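1/ Fight week thread, because my editor wants 12 paragraphs on Alfredo Panganiban vs. Hongjun Liao and I have enough for a thread and a half.

2/ The basics. Ten rounds at lightweight, Kirnstead Civic Hall, capacity 2,000. The promoter says it's nearly sold out. He said the same thing in February about a card I watched with my coat on the next seat and my bag on the one after that.

3/ Panganiban is 39 and has retired twice. The second time there was a cake. He says this camp was the best of his career, a thing he has now told me before four separate fights, two of which he lost.

4/ Liao is the tidy one. Southpaw, good feet, jabs like he's ringing a doorbell and doesn't much care if you're home. His trainer, Xuelian Yuan, answered every question I asked with "we'll see." I asked if parking was okay. We'll see.

5/ Weigh-in is at noon. Panganiban was up to four pounds over last night, depending on who you ask and whether they're paid by him. So the evening goes: hot bath, towels, spit in a cup, repeat. Glamorous sport.

6/ Fighters' hotel, third floor.

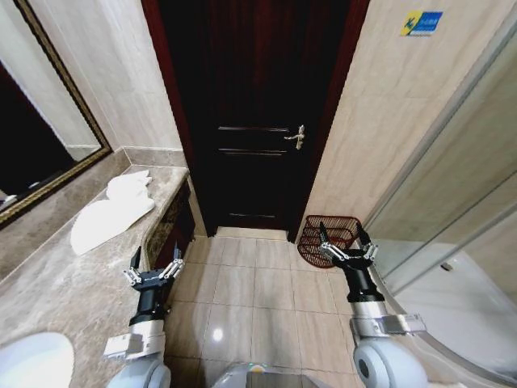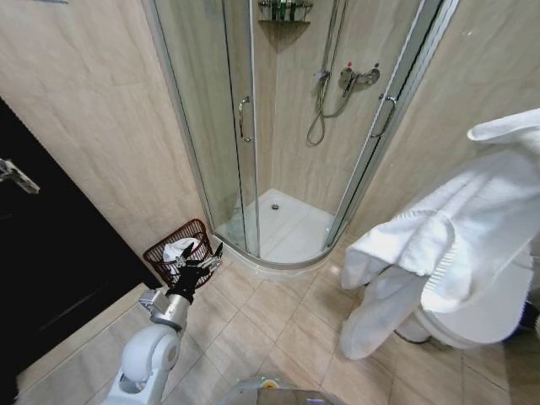
Bathroom door, corner shower. Kirnstead, fight week.

7/ Undercard, quickly. Kaiwen Jia vs. Hongjun Fan over six is the one I'd pay for. Jia can't defend a right hand and Fan only throws right hands. Somebody at Stoden Promotions either planned that or got very lucky.

8/ Yes, there are two Hongjuns on the bill. Yes, the ring announcer has been told. No, I don't like our chances.

9/ There's a belt. It's the Kuusisto Regional title, vacant for 48 months, and until 3/12/21 I believed it had been quietly thrown out. It's green. The buckle sticks.

10/ My pick: Liao on points, wide on two cards and baffling on the third. If Panganiban wins it happens before the fifth, while his legs still agree with him.

11/ I picked against him last time too, and he sent me a fruit basket after he won. Mostly pears. I don't like pears and he knows it.

12/ Doors at six, main event whenever the local TV people finish their sandwiches. Replies open until the first bell. Please don't ask me about the parking.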